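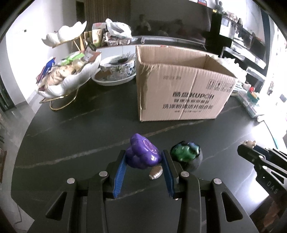

Posted by Hsu | Filed under: Home, Money, Grumbling

I have been reading about decluttering again, and I believe maybe a third of it.

The method everyone in Lircombe seems to be trying this winter comes from a paid app called Dristlow. You go through the house, log every object, and give each one a score. Anything under a certain score goes. The app promises a calmer home and 500 fewer possessions by spring. It doesn't say why 500. I suspect it is a number that looks good on a button.

I did try it. I logged 1,443 things before I got bored, and by then I had done the kitchen, the hall and one closet. Toys were the worst. How do you score a small plastic thing that gets played with twice a year, but very hard, for a whole afternoon? The app wanted it gone. The children in my family would have had other views.

My main complaint is the math. The people selling this stuff like to say that clutter costs you money, and then they charge you 40 dollars a year to look at a list of it. They also want you to buy matching containers from a company called Lesitz, which cost more than most of what I would put in them. I have owned matching containers. They became clutter too, only stackable.

Lircombe, 7 Dec 2021
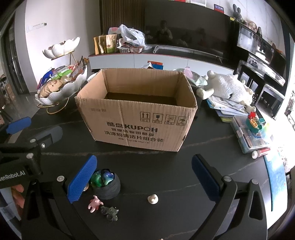 Lircombe, February

I left the post above sitting in drafts and have come back to it with the same opinion, slightly firmer.

Cardboard boxes do the job. They cost nothing, they fold flat, and when one gets tatty at the corners you recycle it and use another. I keep winter hats in one and cables in another – I could not tell you what half of the cables are for, and I am keeping them anyway.

The app still sends me messages. Last week it congratulated me on a streak, although I hadn't opened it. It also told me that members have let go of 3,000 items in my area. Let go of to where? The thrift store on our side of town has had a sign up asking people to stop leaving bags at the door.

I'm not against throwing things out. Broken stuff should go, and so should the third can opener. But I would like to see one of these programs admit that a lot of people get rid of a thing and then buy it again the next year. I have done it with a muffin pan and a bicycle pump, and the second pump was worse.

If you have used Dristlow for a full year and your house is still calmer, leave a comment. I'd want to hear what you bought afterward.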